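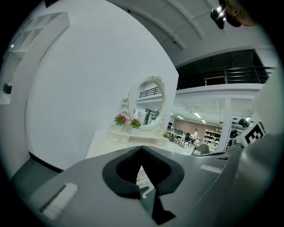
Amos Wojcik
Staff writer, workplace technology

Ankit Bhatia runs shift planning at Fondport. In September his operators moved from tidying rooms by hand to doing the same chores with a gripper in each hand, so that the motions can be used to train the robots.

"The job title stayed the same and the job didn't," he said. "Before, you were measured on the finished room. Now the room is a by-product and the motion is the output."

The current task set is dressing-table work: plants, small dishes, things near a mirror. An operator's target is 30 accepted recordings per shift. The team has logged 806 toward a goal of 2000. 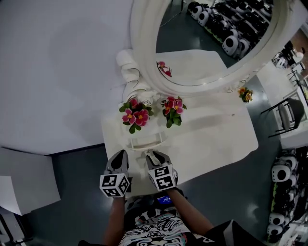 Fondport Manipulation Data Team

Qusai Hattar, an operator, said the first change he noticed was in his wrists. "You have two fingertips and no palm. You stop scooping things up. You plan the grasp, close, lift, and keep the marker cubes where a camera can see them." He now takes a break after every block of recordings, which the old schedule did not allow.

Bhatia confirmed that breaks were added after complaints about forearm strain. Pay is still hourly. A proposal to pay by accepted recording was dropped.

"People rush if you do that," Hattar said. "A rushed recording teaches a rushed motion, and then somebody has to throw it out." 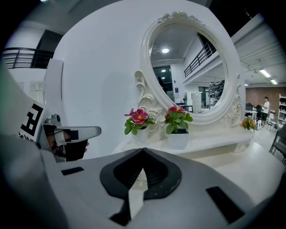
Review takes up more of the day than either man expected. Each recording is checked for dropped objects and lost tracking, and operators now rotate through that desk. Hattar asked for more of it. Bhatia has asked for a second reviewer and is waiting on the budget.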